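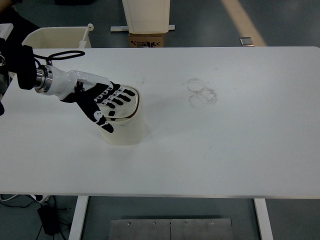 I have been thinking for a good part of the winter about the marks that cups leave on tables, and about whether a person ought to mind them. It started with a small disagreement in my own family and it has grown, the way these things do when the evenings are long, into something I now hold opinions about. I used to be on the side of the sponge. A ring was a thing you dealt with before it dried, and if you missed it you dealt with it afterward with more effort and some muttering. I have since changed my mind, or most of it, and I would like to set down how that went. Take a plain white tabletop with two pale gray rings on it, one overlapping the other, faint enough that you might only notice them when you bend to put something down. Ten years ago I would have gone for the baking soda. These days I am inclined to pull up a chair and leave them be.

My wife Krisztina, I should say, has always been the relaxed one. She grew up in a house where the kitchen table did everything. Homework was done on it, dough was rolled on it, a bicycle wheel was once trued on it (her father held the spokes and her mother held her tongue), and by the time the table came to us it had so many rings that they had merged into a sort of general weather. I grew up with a tablecloth, and over the tablecloth a sheet of clear plastic, and on top of the plastic a set of cork coasters which were put away when company came because they were thought to look shabby. You can imagine what the two of us were like in our first apartment. I followed her around with a cloth. She let me, mostly, and I took that for agreement for years.

The table that changed things was a white one. We bought it when I gave up my rented office and started working at home, and I chose white because I thought white would keep me honest. It would show everything, I said, and so I would keep it clean. I was half right. It did show everything. A white table is a kind of diary kept by somebody with no discretion whatsoever. Pencil smudges, the little dark specks that come from who knows where, the gray crescent where my sleeve rests, every mug I ever put down in a hurry while the phone was ringing. I wiped it in the morning and I wiped it before supper, and I am a little embarrassed to say that I once got up at night to wipe it, having remembered in bed that I had left a saucer out.

I wrote something about this for our neighborhood newsletter, only a few lines, asking how other people managed, and the letters I got back were far more heated than anything we ever had about parking. Ferenc Győri, who is my brother-in-law and ought to know better, wrote in under his own name to say that I was worrying about nothing and that a table without marks was a table in a store. Győző Pap sent a recipe involving toothpaste. Jenő Farkas sent two pages, in very fine handwriting, on the subject of his late mother's sideboard, and I kept those pages because they were the best thing anybody wrote.

Jenő's argument, if I can shorten it without spoiling it, was that there are two sorts of marks and that people go wrong by treating them alike. There is damage, which is when the thing has been made worse at its job. A burn that catches the cloth, a crack that pinches, a leg that has been kicked loose. And there is use, which is when the thing has simply been doing its job where you could see it. His mother, he wrote, would have a wobbling leg fixed the same day and would let a ring stay for forty years. I had it exactly the other way around. My table at that time had a slight rock to it, front to back, that I had been living with since we put it together, and I had never once got up in the night about that.

So I fixed the wobble. It took a folded piece of felt and less time than it takes to boil an egg. And then I looked at the rings, and I found that with the table standing properly still they bothered me a good deal less, which I can't entirely explain.

There is a case on the other side, and I want to be fair to it, as I was on that side myself for most of my life. My friend Tamás Takács makes it better than I do. He says that cleaning a table is how you tell the next person they are welcome at it. You come to a wiped surface and you feel that somebody has thought of you. You come to a sticky one and you feel that you've arrived at the tail end of someone else's afternoon. I think that is true and I wouldn't want to argue him out of it. I still wipe up crumbs, and jam, and anything that would come off on a sleeve. If you share a table with people you don't live with, at a library or a workplace or a community hall, then I think you owe it to them to leave it as you would like to find it, and a fresh coffee ring in that setting is just bad manners. But Tamás is talking about what you leave behind wet. I am talking about what is still there after an honest wipe, the faint gray ghost of a cup that has gone into the surface and means to stay. Going after that one with powders and scouring pads has nothing to do with the next person. The next person will not see it unless the light is low. That is between you and the table.

And the scouring does harm! I learned this from experience. There is a patch near the left side of my white table where I won a great victory over a tea ring some years ago, and you can find that patch today with your eyes shut, by running your hand over it. Everywhere else is smooth and there it drags a little. It also picks up dirt faster than the rest, so that I removed one pale circle and got in exchange a permanent dull cloud the size of a dinner plate. Krisztina calls it the monument.

I have noticed since then that the advice you find on this subject is nearly all about removal. There are whole shelves of it. Lemon, vinegar, mayonnaise (mayonnaise!), a warm iron through a dish towel, and so on down the line, and each one promises to make the table look as though no one had ever sat there. I don't blame the people who write these things. Somebody asks them how to get a ring out and they answer the question. I only wish that once in a while they would ask the person back whether the ring was in the way of anything.

There is something pleasant, too, about a double ring in particular, and I hope you'll bear with me here, as this is the part Krisztina says I should leave out. A single ring is an accident. Two that overlap are the beginning of a habit. A person set a cup down, and at some other time a person set a cup down again in very nearly the same place, a little to one side, and probably never gave it a thought either time. When I look at the ones at my end of the table I can tell where I sit when I am reading, which is not where I sit when I am paying bills. There are some farther off, toward the window, that must be from the spring when Ferenc stayed with us and did the crossword there. He takes his coffee in a narrow cup and the rings are small. I would have wiped that away if I'd been quicker, and I would have been pleased with myself, and now I am very glad I was on the phone.

I don't want to make a religion of it. I have a friend who went through a phase of buying old tables precisely for their stains, and paid extra for them, and I thought that was silly, because they were other people's stains and told him nothing. Nor do I think one should go about making marks on purpose. We had visitors last April who had heard about my conversion from Ferenc, and one of them looked me in the eye and set a dripping glass of red wine straight down on the white. I fetched the cloth as fast as I ever did in my life. A principle is one thing and red wine is another.

What I've settled on, more or less, is this. I wipe the table once, in the evening, with warm water and a soft cloth and nothing in the bucket. Whatever comes away was not meant to stay, and whatever is left I consider part of the household. I keep coasters, and I put them out for guests who look as though they would be more comfortable with one, as some people do sit there holding a hot mug in both hands and looking around for permission to put it down, and it would be unkind to leave them that way. I have stopped looking at the surface sideways against the light. That alone has given me back a fair amount of time.

Győző, by the way, tried his own toothpaste method on his desk this winter and has written to me again. He says the ring is gone and that he has a shiny spot now, and would I happen to know anything that takes out a shiny spot. I have sent him Jenő's two pages and told him I'd like them back.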